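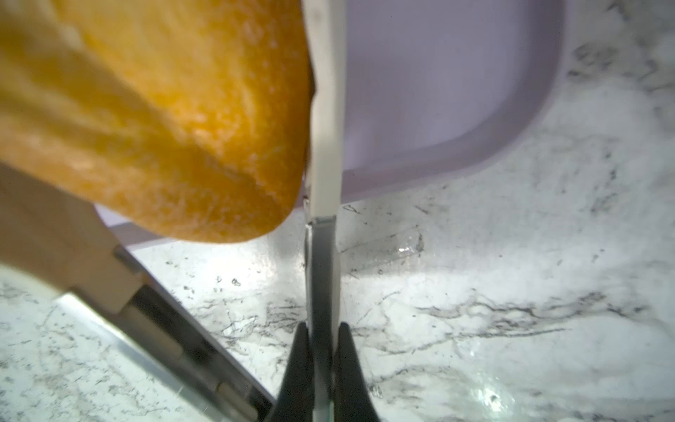 Según Hortensia Mosquera, el brazo es lo de menos: lo que te arruina es todo lo que no viene en la caja. Me lo dijo por teléfono mientras yo tenía el presupuesto abierto en la pantalla, con la cifra del brazo en negrita y debajo un montón de renglones en letra pequeña que, lo confieso, no había leído.

Llevo meses dándole vueltas a esto. Tengo un obrador pequeño con cocina de pruebas, dos personas en el turno de mañana y una tercera que viene cuando puede, y se me metió en la cabeza comprar un robot para las tareas de mesa: coger una hoja, acercarla al pan, apartar, volver a empezar. Pedí precios a tres casas —Feltach, Plundon y Rusnák— y recibí tres documentos que no se parecían en nada. Uno tenía 34 páginas. Otro era un correo con un número y un saludo. ¡Comparar eso es como comparar una hipoteca con un tique de la compra!

Así que hice lo que tendría que haber hecho el primer día: una hoja de cálculo con las mismas filas para todos. Brazo, pinza, dedos de recambio, cámara de muñeca, mesa, instalación, formación, mantenimiento. Donde una casa no decía nada, puse un interrogante y llamé. Los interrogantes fueron lo más útil de todo el ejercicio, y también lo más caro.

Los dedos, por ejemplo. Yo los imaginaba eternos. Gianni Marino, que me ayudó a repasar las cuentas, los trató desde el principio como consumible, igual que el papel de horno, y me hizo reservar 413 euros al año solo para eso. Me pareció una exageración hasta que vi lo que pasa cuando les pides que sujeten algo plano y estrecho, con un pan justo al lado y unas motas oscuras junto a la hoja. Un cuchillo no se agarra como un bote. Si los dedos van a trabajar con hojas, pregunta por el material, por el repuesto y por cuánto tarda en llegar (a mí Plundon me contestó a la segunda, Rusnák todavía me lo debe).

Luego está la limpieza. ¿Qué partes se pueden lavar y con qué? ¿Hay funda? ¿La funda va aparte? Va aparte. En la oferta que más me gustaba eran otros 800 euros con la funda, el soporte y un juego de repuesto, y aparecían en un anexo titulado «accesorios recomendados». Recomendados, dice. En una cocina, con harina en el aire, yo eso lo pongo en la columna de obligatorio y sigo bajando.

La formación me pilló todavía más despistada. Tatiana Šimek me preguntó quién iba a enseñarle los movimientos al robot, y en qué horas, y quién iba a hacer mientras tanto el trabajo de esa persona. No tenía respuesta para ninguna de las tres cosas. Ahora hay una fila que se llama «nuestras horas» y suma 1136 euros para el primer trimestre. Ningún vendedor me la había puesto, claro, no se la pago a ellos.

De momento no he firmado. He pedido a Feltach una prueba en mi propia mesa, con mis cuchillos y mi pan, y me han ofrecido una fecha en julio. Quiero ver la pinza en las tareas feas, las de producto blando y hoja fina, y quiero que esté delante quien lo va a usar cada mañana. Hortensia también viene. Ya me ha avisado de que trae su propia lista de preguntas, y es más larga que la mía.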